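Novano Tabletop Garment Rack

Shared 50 times

The Novano is a small freestanding rack for clothes that need to hang for a while without going back in the closet. It is sold by Gisix and ships flat in a single box. People buy it for dorm rooms, laundry shelves, sewing rooms and shop counters. It holds light clothing: shirts, dresses, scarves, children's things. It was not designed for winter coats, and we would point you to the full-height Tse rack for those.

The design is simple. A horizontal rail runs between two uprights, and each upright stands on its own foot. The joints push together by hand. You do not need a screwdriver or a hex key, and there are no small bags of hardware to lose.

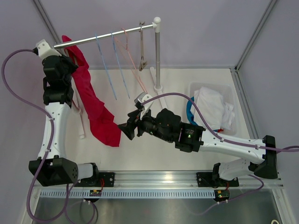 Rail, joint and foot, with a red garment on the rail.

What is in the box

1 rail
2 uprights
2 feet with collars
2 top joints
1 instruction sheet

Hangers are not included. Standard adult hangers fit the rail, and so do the narrower children's ones. Padded hangers will fit but take up a lot of room.

Assembly

Set both feet on a flat surface and press an upright into each collar until it stops. Push a joint onto the top of each upright, then slide the rail in from one side. Check that the rail is seated at both ends before you hang anything. If it sits higher on one side, one of the uprights has not gone all the way down – take it out, turn it a little, and press again.

Most people have it standing in 6 minutes. To take it apart, work in the opposite order and pull each piece straight. Do not rock the joints from side to side, as this wears the opening and the rail will start to turn.

Loading

Spread the weight along the rail. Heavier pieces belong near the uprights and lighter ones in the middle. Slippery fabrics tend to slide off plain hangers, so use notched ones for anything with thin straps.

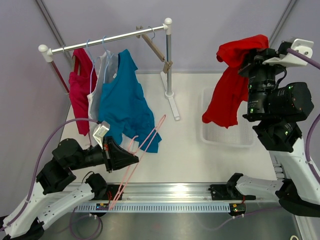

Shu-fen Chow: I have had mine since September and use it for ironing day. My one complaint is that the feet are longer than I expected, so measure your shelf first. Otherwise it has held up fine, and I bought a second one for my daughter.

2 comments

Foot length is the question we get most often. The rack needs clear space in front and behind, and the feet should never hang over the edge of a table or shelf. If your shelf is shallow, look at the Zistivetti wall rail, which has no feet.

Care

Wipe with a damp cloth and dry right away. Avoid scouring powder and bleach on the joints and feet. If you store the rack in a basement or garage, keep it in the box.

Placement

Use a level surface with a little grip. On glass or polished stone, put a thin rubber mat under each foot. Keep the rack away from heaters, candles and open windows. 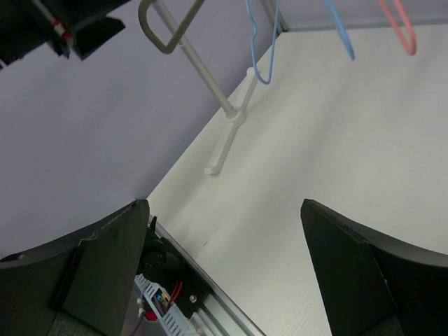 Warranty and Returns

The Novano is covered for 3 years against faults in the joints and collars. Scratches and bent rails from overloading are not covered. Unused racks can be returned in the original box. Spare joints and feet are sold separately – write to Gisix with the number printed on your instruction sheet.

Page updated 2025-04-30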